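Home / Recipes / Rambles / Garden / About / Say hi

Soup season, and I'm back on my nonsense

So January is here and I have decided (again!) that this is the year I cook from the pantry first and shop second. I say this every winter. Last year I lasted 12 days, and then Semlow opened that bakery counter on the corner and that was the end of that.

This time I started by pulling everything out. Everything! I had it all over the kitchen floor by 8 in the morning, still in my robe, drinking coffee standing up. There was a bag of lentils at the back that I'm pretty sure moved house with me. Three kinds of paprika, all open. And chickpeas, so many chickpeas, I must buy them every time I walk into a store and feel vaguely unprepared for life.

My neighbor Aitana came by to return a casserole dish and ended up sitting on the step stool reading dates off the bottoms of things. She's ruthless. I kept saying "it's fine, it's only a month over" and she kept putting it in the other bag. We did agree on the beans, though. Beans stay.

Anyway, the soup. I fried one big onion very slowly in more olive oil than I'm going to admit to, then two carrots, a stick of celery that had seen better days, and 4 cloves of garlic. A spoonful of the least old paprika. Then the lentils (yes, those lentils, and they cooked up perfectly well, thank you), a can of tomatoes and 700 ml of stock. I measure in ml because my good jug came from my aunt in Spain and has no cups on it. Lid on, low heat, go fold some laundry. It wants a squeeze of lemon right at the end and plenty of black pepper.

I ate it three nights running and froze the rest in old yogurt tubs, which I have of course not labeled, so February me is going to have some surprises.
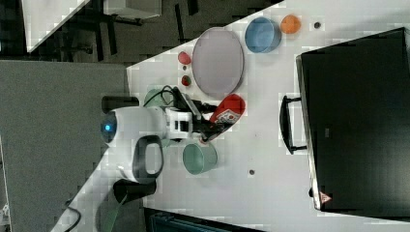
Red can, firmly in hand. Well, in gripper.

What I still haven't worked out is where to put everything now that it's out. I bought a wire rack and it's too tall for the shelf by the width of my thumb. I may just turn it on its side and call it a day. If any of you have a trick for stacking cans so the old ones end up in front, please tell me in the comments, and also what on earth to do with two jars of capers.

Next up is the freezer. Pray for me.

Contact | © Bradumance | Back to top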